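Trastville's free power strip swap leaves some basic questions open

Trastville households will be able to hand in old power strips and extension cords this summer and walk away with new ones, under a program the town approved in March and opened in June 2023. The town says it will prevent house fires. It may. The paperwork behind the program doesn't make it easy to tell.

The deal works like this. Bring a used power strip or cord to the counter at the public works building on Jafri Street, sign a form, and get a replacement made by Gerkley, the supplier that won the contract. The limit is 3 per address. Renters qualify, and so do people who run a business out of their home. Stores and restaurants don't.

The town has set aside money for 17 months of swaps. After that, according to the program summary, the effort will be "reviewed for impact." The summary doesn't say what impact would look like, who would measure it, or what number would count as a good one.

Roy Wragg, who runs the program for the town, said the case for it is simple.

"People hang on to these things for decades," Wragg said. "They get shoved behind a couch, they get walked on, the dog chews them. You wouldn't drive on tires that old. We're giving folks a reason to go look."

Going to look is good advice, and it's free. A strip that feels hot, smells of burning, has a cracked case or won't hold a plug tight should be unplugged and thrown out. A space heater should go straight into the wall. One strip should never be plugged into another. None of that calls for a town contract, and most of it is printed on the package the strip came in.

What the town hasn't shown is that worn-out power strips are causing fires in Trastville in the first place. The program summary says there were 29 "electrical incidents" in town homes over the past 2 years. Asked what was in that figure, Wragg said it covered any call where a crew wrote down an electrical cause. That takes in bad wiring, failed breakers, old ovens, porch lights and a clothes dryer. He didn't have a separate count for power strips and extension cords, and he wasn't sure one could be pulled from the call records.

"It's a category," he said. "We know they're in there."

They probably are. But a program built to fix one problem ought to be able to say how big the problem is, and a total that lumps in porch lights can't do that. If the count drops next year, the town will have no way to know whether the swaps had anything to do with it. If the count goes up, the same is true.

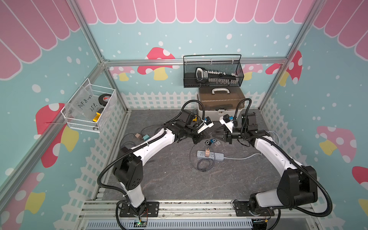
Then there is the matter of what people are being handed. The Gerkley strip has six outlets, a switch and a short cord. The flyer mailed to residents calls it "surge-safe," a phrase that sounds as if it should mean something. A surge protector carries a rating that tells the buyer how much of a spike it can absorb before it quits. The flyer lists no rating. Neither does the program summary. Wragg said he believed the product did have surge protection and would check on the number. He hadn't sent it by the time this item was finished.

It matters to anyone who owns a strip that does have a rating and trades it in on the strength of the flyer. A person could easily give up a decent surge protector for a plain row of outlets and go home feeling safer. Staff at the counter don't inspect what comes in. They check that it's a power strip or a cord, drop it in the bin and fill out the form.

So the swap makes no distinction between a scorched strip from a basement workshop and a nearly new one from a home office. Both count as one unit. Both will show up in the final tally as a hazard removed.

Wragg said inspecting each one would slow the line and require someone with training. He also said he'd rather take in a few good ones than send a bad one back home. That's a fair point, though it does nothing for the numbers. A program that can't tell dangerous strips from safe ones can't claim later to have taken so many dangerous strips out of use. The town should be careful about making that claim, and it's already halfway there. The flyer says every swap "removes a fire risk from your home."

The short cord is another puzzle. People buy long strips and extension cords when the outlet is on the wrong side of the room. Older houses on the east side of town are full of rooms like that, with a single outlet behind the bed or none along the window wall. Someone who trades in a long cord for a short strip still has the same room. The likely next step is a trip to the store for another long cord, or digging out the one that didn't get turned in.

An electrician could fix that by adding an outlet. That costs real money, and it would help far fewer homes for the same budget. It would also deal with the cause. Asked whether the town had looked at helping low-income owners with wiring, Wragg said it had been mentioned early on but that a swap was "something we could get going fast."

Speed does seem to have been the main draw. The program went from a first draft to a vote in a single meeting cycle. Only one company, Gerkley, put in a price. Another supplier, Arov, asked for the specifications but never sent a bid. Arov didn't answer a message asking why. The town says a single bid is allowed for purchases of this size, and the rules do say that. They also say staff should note why the price is reasonable. The note in this case is one line long: "Price is in line with retail." For a bulk order paid for with public money, retail is not much of a target.

The supporters aren't wrong about everything. Old strips do fail. Plenty of people never think about them. A free replacement may get a few residents to pull out the dresser and find something ugly back there, and if one fire is headed off that way, the family involved won't care how the figures were put together. Wragg said the counter has been busy and that several people brought in cords with tape around them.

"I'm not going to apologize for getting those out of somebody's house," he said.

Few would ask him to. The trouble is that the town is set to judge the whole thing by how many strips it gives away, and giving away free items is not hard. The more useful questions are cheap to answer. Crews could mark on their reports whether a strip or cord was involved. Counter staff could put a check mark on the form if the item coming in has visible damage – it would take a few seconds. Someone could call a sample of homes six months on and ask whether the new strip is in use and what's plugged into it. The form already asks for a phone number.

None of these steps is in the plan. Wragg said he was open to the check mark.

There's also the question of where the old ones go. The flyer promises they will be "responsibly recycled." The contract covers pickup of the bins, with no mention of where they end up or any requirement for a receipt. Cords have copper in them and can be sold for scrap, so it's quite possible they'll be handled properly for the plain reason that somebody gets paid for it. Residents who care about that part will have to take it on trust for now.

Anyone who plans to use the program should read the label on the old strip before leaving the house. If it lists a surge rating, the case is sound and the plugs fit tightly, there's little reason to trade it. If it's cracked, loose, discolored or warm to the touch, stop using it today and don't wait for the counter to open. Hours are posted at the public works building. The form asks for proof of address, and a utility bill will do. Extension cords are accepted, but the replacement is always a strip.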